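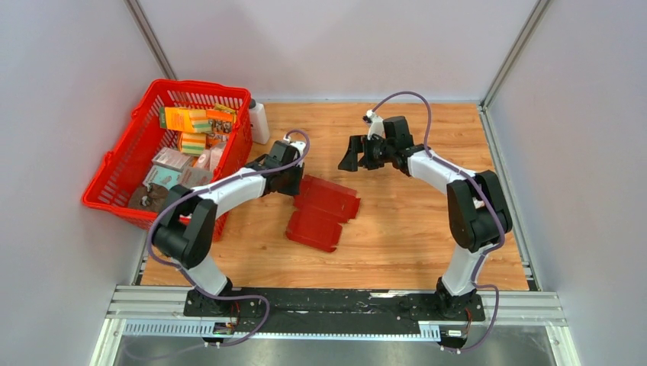
Photograph: Rasha Rizk

The Width of a Tabletop Is Not a Fixed Number

By Rawan Daher
December 20, 2024

A drawing for a solid wood tabletop gives the width as a single figure. The cabinetmaker who cuts the top will meet that figure on the day of the cut, and perhaps again a year later when the air in the room happens to match the air in the shop. Between those dates the top will be wider or narrower than the drawing says. The amount can be calculated in advance with fair accuracy, and the methods for dealing with it are old, but a large share of failed tabletops can still be traced to someone treating the dimension as settled.

The mechanism begins in the cell wall. Water in a living tree is held in two ways: as liquid in the hollow centers of the cells, and as bound water within the walls themselves. When lumber dries, the liquid leaves first, with almost no change in size. Shrinkage starts when the hollow centers are empty and the walls begin to give up their bound water. That point, called the fiber saturation point, falls near 30 percent moisture content in most species. Below it, every percentage point lost takes a small amount off the width and thickness of the board. Every point regained puts most of it back.

Length is nearly exempt. The long molecules in the cell wall run close to parallel with the trunk, and water pushes them apart sideways. A normal board changes so little along the grain that furniture makers ignore it. Across the grain the change depends on how the board was sawn. Movement along the line of the growth rings, the tangential direction, is often close to double the movement at right angles to them. A flatsawn board presents the tangential direction across its face. A quartersawn board presents the other one, and this accounts for part of its price.

Wood does not respond to humidity at once. It drifts toward a balance with the surrounding air, known as the equilibrium moisture content, and the drift may take weeks in a thick board. At ordinary room temperature, air at 30 percent relative humidity will bring wood to a moisture content of about 6 percent. Air at 50 percent relative humidity will bring it to a little over 9. A heated house in a northern winter and the same house in a damp August can differ by more than that.

For a flatsawn white oak top 30 inches wide, a swing of three percentage points works out to just under a third of an inch. The arithmetic is width, multiplied by the change in moisture content, multiplied by a coefficient for the species. Published tables supply the coefficients. They are averages, and a single plank may depart from them, but a top glued up from several boards tends to sit close to the average.

Stiledham, a maker of solid wood tops in the town of Oser, has kept an unusually patient record of this. In a storeroom behind the finishing shop, a flatsawn oak panel has been measured once a day for 2,555 days, or seven years without leap days. The panel rests on two level rails and is not fastened to them. A dial gauge bears on one long edge. The opposite edge sits against a steel stop. Humidity and air temperature are written beside each gauge reading.

The plotted record is a wave with one crest and one trough a year. The crest comes several weeks after the most humid air of the summer, and the trough usually arrives in March, when the heating has been running for months. The delay is longer on the way up than on the way down. Short wet spells, of two or three days, hardly register.

"People see the graph and ask when it stops," said Rasha Rizk, who took over the readings in their second year. "They think the wood is still drying out. It finished drying before we put it on the rails."

The common belief that old wood settles down has some support, though less than its popularity would suggest. Repeated cycling and long exposure to heat can reduce the amount of water the cell wall will accept. The reduction over a few years in a normal room is slight. In the Oser record, the seventh annual wave is a shade lower than the first, and the difference is smaller than the difference between a dry year and a wet one.

A finish changes the rate and leaves the destination alone. Film finishes such as varnish slow the exchange of moisture considerably. Penetrating oils slow it much less. Under any of them, a top held long enough at a steady humidity will arrive at the same moisture content as bare wood. Stiledham's own hardwax oil, sold under the name Ara, is described in the firm's data sheet as a surface protection only, and the sheet says nothing about stability.

What a finish can do is cause trouble when it is applied unevenly. A top with three coats on the upper face and none underneath takes up water faster from below. The lower face swells ahead of the upper one, and the panel cups. The cure is to coat both faces alike. The underside can be left unsanded between coats, and no great care is needed over runs, but the number of coats should match.

Most of the remaining failures come from the base. A top that is free to change width will do so without harm. A top that has been screwed tightly to a rigid frame at both edges will try to move, fail, and split along the weakest line, which is often a glue joint. Steel frames are the worst offenders – steel does not respond to humidity at all, and bolts through close-fitting holes leave the wood nowhere to go.

Three kinds of fastening are in common use. Wooden buttons, screwed to the underside of the top, carry a tongue that slides in a groove cut in the apron. Figure-eight fasteners pivot through a small arc. Slotted holes let a screw travel with the wood, provided that the slot runs across the grain and the screw is snug without being driven hard. All three work when a gap has been left for the movement still to come. A top fitted in late winter is near its narrowest and needs room to grow. One fitted in late summer needs room to shrink. Screws placed at the center of every slot will cover either case if the slots are long enough.

Breadboard ends, the cross-grain strips fitted to the ends of many farmhouse tables, follow the same rule. The strip is fixed at its center and allowed to slide toward its edges. Since the strip keeps its length while the top changes width, the two will be flush only some of the time. Customers report this as a defect. Stiledham now prints a paragraph about it on the delivery note.

The firm also keeps a log of returns, begun by its former production manager, whose surname, Hijazi, is still used in the shop for the book itself. Of 1,408 tops entered in the Hijazi, most of those that came back with splits had been mounted by a third party. Few showed any flaw in the timber. The standard check on arrival is to read the moisture content with a pin meter at both ends and the middle. Tops leave the works at almost 8 percent, a compromise between the dry and damp halves of the year in the region where most are sold. Readings on returned tops have been well under that.

For a buyer, the practical steps are modest. A new top should lie flat in its room for a couple of weeks before it is mounted, on spacers, so that air reaches both faces. It should not be leaned against a wall near a radiator. A small hygrometer kept in the room through one full year will give the highest and lowest humidity the table is likely to meet, and from those two readings the movement can be worked out on paper.

Veneered panels avoid nearly all of this and are the sensible choice where a width must stay put – for instance, between two fixed walls. They cannot be resurfaced many times, and a damaged edge is hard to repair well. Solid tops can be planed down and refinished for decades. The Oser panel itself has never been refinished. It received two coats of oil on each face before the first reading, and it will remain on its rails until the storeroom is needed for something else.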